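À propos de Nivmont

Nivmont relit des contrats d'assurance habitation. Nous le précisons d'entrée, car la plupart des pages « qui sommes-nous » du secteur mettent trois paragraphes à dire ce que fait la maison, et certaines n'y arrivent pas.

Nous ne vendons pas de contrats. Nous ne touchons rien des assureurs, ni commission, ni « participation aux frais de documentation ». On nous a proposé les deux. Nos clients nous paient pour lire à leur place un texte que personne n'a envie de lire et leur dire par écrit ce qu'il couvre, ce qu'il ne couvre pas, et ce qu'il fait semblant de couvrir.

D'où nous venons

La maison a été créée à Sirau par 2 anciens gestionnaires de sinistres, après un été de dégâts des eaux où les mêmes refus revenaient sur les mêmes bureaux, motivés par la même phrase de la page quatorze. Nous sommes aujourd'hui 13. Nous ne comptons pas devenir une « communauté », une « plateforme » ou un « écosystème ».

Ce que nous pensons des promesses du métier

« Tous risques » est un nom commercial. Le dossier que nous utilisons pour former nos relecteurs comporte 132 pages, dont l'essentiel est consacré aux exclusions. Le vol sans effraction, la fuite lente, le bien « laissé sans surveillance » : chacun de ces termes a une définition, rarement celle qu'on imagine, et parfois deux dans le même contrat.

Nous nous méfions aussi des comparateurs en ligne. Un tableau où tout le monde a une coche verte ne compare rien. Quant aux labels de satisfaction, nous en avons demandé un par curiosité en juillet. Le formulaire portait surtout sur notre mode de règlement.

Comment nous travaillons

Vous envoyez les conditions générales, les conditions particulières et les avenants. Un relecteur lit, un second vérifie. Vous recevez une note de quatre pages au maximum, sans jargon quand c'est possible, avec le jargon expliqué quand ça ne l'est pas. L'an dernier, nous avons rendu environ 274 notes. Une partie concluait qu'il ne fallait rien changer, et ces clients-là ont payé le même prix que les autres. Cela en agace quelques-uns.

Nous ne plaidons pas, nous ne négocions pas avec votre assureur et nous ne garantissons pas l'issue d'un litige. Si quelqu'un vous la garantit, demandez-lui de l'écrire et de le signer.

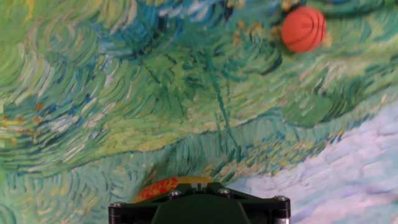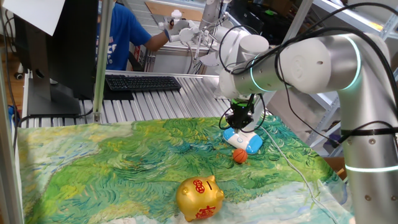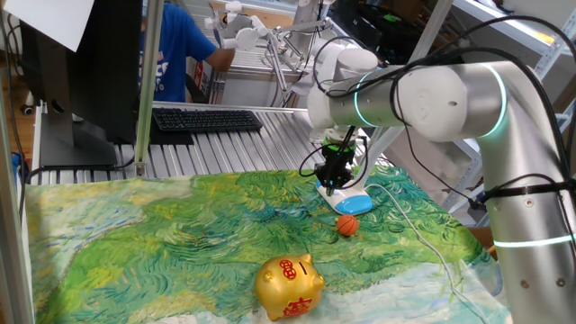

Nos tarifs

Le prix est forfaitaire et figure sur le devis, taxes comprises. Il ne dépend ni de la valeur du logement ni des économies que vous pourriez faire. La rémunération au résultat pousse à conseiller le contrat le moins cher, et nous avons vu ce que cela donne après une tempête.

Nous trouver

Le bureau de Sirau reçoit sur rendez-vous. Celui de Meesuk ne traite que les copropriétés. Il n'y a pas de numéro surtaxé ni de conseiller virtuel. Les réponses par courriel prennent deux jours ouvrés, davantage en période d'échéances.

Page relue le 20 février 2023. Les conditions de vente sont disponibles sur demande, et nous vous conseillons de les lire aussi.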